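Review: Trevari hand-guiding kit for small arms

Posted in September by Remigiusz Kwiatkowski

Search reviews, guides, parts Go

We use cookies to remember your settings and count visits. Accept Manage choices

The Trevari kit is a handle, a wrist camera, a foot pedal and a box that sits between them and the arm's controller. You clip the handle on behind the gripper, press the pedal, and push the arm through a job with your own hand. The box writes down the joint positions and the camera view while you do it. When you let go of the pedal it stops. There is also a remote mode, where you take the handle off the arm, stand somewhere else, and move it in the air while the arm copies you.

I paid 3070 for the full set, before shipping. I bought it to replace a secondhand Clanix teach pendant that I had been using for two years and had grown to dislike. My work is wiping, pressing and checking jobs on flat panels: cabinet sides, wall liners, doors. I don't do bin picking or assembly, so if that's what you want the kit for, some of what follows won't apply to you.

Setup

The handle fits with four screws and a locating pin. The screws are short and the supplied key is too long to turn freely once the camera bracket is on, so fit the handle first and the bracket second. The manual has it the other way around. The box took its settings from my arm without trouble, although I had to enter the tool weight twice because the first screen doesn't save it unless you also change the tool name.

Weight compensation is the part that matters most in hand guiding. If it's wrong, the arm sinks or creeps when you press the pedal, and you spend the whole recording fighting it. With the right figure entered, the Trevari is very steady. I could leave the arm pointing straight out, press the pedal with no hand on it, and see no drift. With the Clanix I never got that.

The pedal cable is short. I ended up using an extension from another maker, and it has worked fine so far. A longer one should be in the box at this price.

Guiding by hand

The handle is good. It's a plain bar with a thumb switch on the end, and you can hold it from either side. The arm feels light in the shoulder and elbow and a little stiff in the last joint, which makes small twists harder than big sweeps. For wiping I would have liked it the other way around. There's a setting called wrist ease that helps. Mine is at the highest value and I haven't found a reason to bring it down.

A recording is saved as one long pass with markers wherever you tapped the thumb switch. I got into the habit of tapping at the start of contact and again at the lift. Later, when you trim, the markers show up as small flags and you can drop everything outside them. Without the flags, trimming is slow, because the timeline can't be stretched far enough to see a short move clearly.

My first real job with it was a follow-the-joint task. The arm comes in over a panel, finds the line where it meets the next one, and runs a soft pad down it. By hand this is easy to show. You look at the joint, put the pad on it and pull. What you tend to forget is that your eyes are doing the looking and the camera may be seeing something quite different. I recorded a full set of passes before I went through the camera views properly, and many of them had the wrist tilted so far over that the joint was out of view for most of the stroke. I did them all again.

After that I kept the preview open on a tablet and glanced at it before each approach. Close to a plain surface the picture doesn't give you much, so the joint is what you steer by.
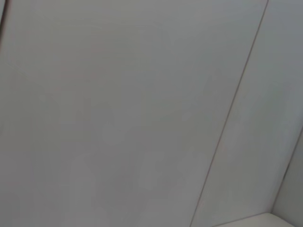 Category: Teaching tools / Wrist cameras

With a view like that one, gray on both sides and a thin dark line running down between, I'm happy. The line is clear even though the larger panel has gone soft, and there's enough difference between the two for the software to hold on to. The pale rounded edge in the bottom corner is handy too. When I'm comparing passes I look at how much of an edge like that is showing, and it tells me whether I came in at the same angle as before.

The faint patches on the panel are a different matter. On a surface this plain I can't always tell a smudge from a reflection or a shadow. My advice is to record the same approach from both sides of the arm, with your body in a different place each time. If a patch moves when you do, it's probably your shadow or reflection, and you don't want the robot learning that it belongs there.

The camera itself is average. It has fixed focus, set a bit too far out for the work I do, and there's no way to change it without opening the housing. Close to the panel, fine surface detail goes to a blur. Color is a touch cool. Exposure can be locked, and you should lock it, because on automatic it drifts while you move and the same gray comes out as several different grays across a session.

Guiding by remote

I expected to use this mode less and I now use it more. You unclip the handle, hold the thumb switch for a moment until it buzzes, and the arm follows your hand at whatever ratio you've picked. I keep it at half, so a long pull from me is a short one from the arm.

The main advantage is that you're out of the way. There's no arm of yours across the light and no sleeve in the view. The second advantage is that you have to work from the camera preview, so you only use what the camera can see. My remote recordings were slower and less graceful than the hand-guided ones, but the arm repeated them more reliably when I moved the panels a little.

The drawback is touch. You can't feel the pad meet the surface. The handle buzzes on contact, with a stronger buzz for more force, but it's a coarse signal and comes slightly late. I pressed too hard again and again in the first few days. There's a force cap in the settings, and I'd set it low before trying anything near a finished surface – it comes switched off.

Lag was small on a cable. Over wireless it was fine most of the time and then, every so often, not fine. The arm pauses when the link drops, which is the safe thing to do, but the recording keeps running through the pause, and if you don't trim that out you've taught the robot to stop and wait for no reason. I use the cable.

Software

The desktop program is called Luo. It does the job and it looks old. You can view a pass, cut it, label it, and send a batch off for training on your own computer. Labels are free text, so spelling matters; I have a folder split across "left joint" and "joint left" that I still haven't merged. Export works in the common formats. There's no undo after a cut is saved, so copy the session first.

One thing it does well is playback on the real arm. You can run a recording back at reduced speed with the pedal as a hold-to-run switch, and stop anywhere. I check every batch this way before I train on it, and it has caught bad passes that looked all right on the screen.

Version 2 of Luo added a side-by-side view for two passes. It's useful for exactly the thing I mentioned with the corner edge, and it's the reason I would tell anyone with an older copy to update.

Compared with the others

I had the Ukeck set on loan before I bought this. It lists at 3468 and comes with a better camera, with focus you can adjust from the program. The handle is worse. It's a ball, and after an hour my grip was tired and my wrist angles were all over the place. It also has no remote mode unless you buy a second handle. If your work is mostly close-up looking and only a little pushing, I'd think hard about the Ukeck. For me the handle decided it.

The Clanix pendant is fine for moving to points and saving them. For showing a smooth stroke it's the wrong tool, and I should have stopped using it sooner.

What I liked

Steady with the pedal down and no hand on the arm.
Handle can be held from either side for a long session.
Remote mode included.
Markers on the thumb switch.

What I didn't

Fixed focus set too far out.
Short pedal cable.
Force cap off out of the box.
No undo in Luo.

I'm keeping it. I'd buy it again for panel work, and I'd put some money aside for a different camera. The bracket takes a standard small mount, so swapping should be simple, and I'll update this page when I've tried one.

14 comments 37 shares

Get new reviews by email. Enter your address Sign up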